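Appendix C

C.1 Purpose

The reviewers at Clisard asked for an explanation of the discrepancy between Tables 2 and 3. Eliécer Ticona was told to write one page. He started on 24th April, after the rest of the lab had gone to dinner, and saved the file under the name Tedesco, after the policy it concerned.

The discrepancy was simple to state. Tedesco had been trained in simulation on two-arm handover. Evaluated over 403 episodes, it completed 84 percent of them. The older policy, Ora, completed more, and completed them faster. Table 3 nevertheless ranked Tedesco first, and Table 3 was the one the paper was built on.

C.2 Setup

Both policies ran in the same simulator, Nastska, with identical arms, friction values and time limits. Object positions were drawn from a fixed list of seeds. The objects that played no part in the handover were left on the mat as distractors. Neither policy received a reward for touching or avoiding them.

Ticona opened the log viewer and stepped through one episode until the grippers met. He had seen this configuration many times. He typed the caption number, deleted it, and placed the render without one. 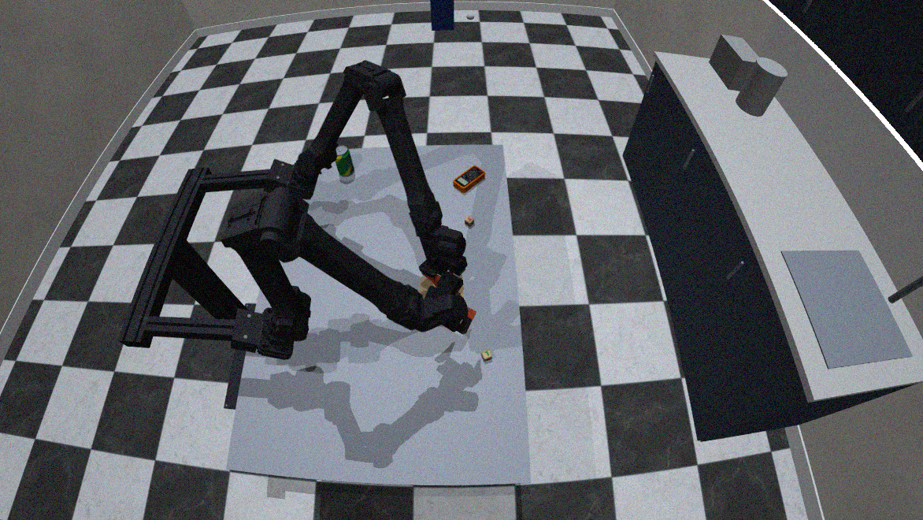

C.3 The pause

In 10 episodes Tedesco stopped before the handover. Both grippers held position for 7 seconds of simulated time, and then the motion resumed. Table 2 counted the pause against the policy as lost time. Table 3 scored final grasp stability and did not see the pause at all.

He had first noticed it in February. The obvious causes were ruled out in order: a dropped control message, a joint limit, a planner timeout. The commands sent during the pause were valid. They told the arms to stay where they were.

He replayed the ten seeds with Ora. Ora did not stop. In each of the ten it transferred the object at normal speed and lost its grip on it before the end of the episode. He checked the seed numbers against the table by hand, then checked them again from the bottom of the list up.

C.4 Interpretation

Ticona wrote that the policy had learned to wait in difficult states. He removed "learned to wait" and wrote "exhibits a delay." He removed "difficult," as he had no measure of difficulty that did not depend on the outcome. The sentence now said that the policy exhibits a delay in states. He deleted it.

The lights in the corridor switched off on their timer. On the second monitor the replay had reached the pause. He watched the counter in the corner of the viewer and kept his hands off the keyboard until the arms moved again.

He wrote: "The cause of the delay is not known. Removing it by forcing the arms to continue leads to failure in all ten episodes. We therefore report both tables."

C.5 Limitations

The result was obtained on one task with one set of weights. A second training run was started at the time of writing. Ticona entered the command, confirmed the output directory, and sat with his coat on while the first lines of the log came up.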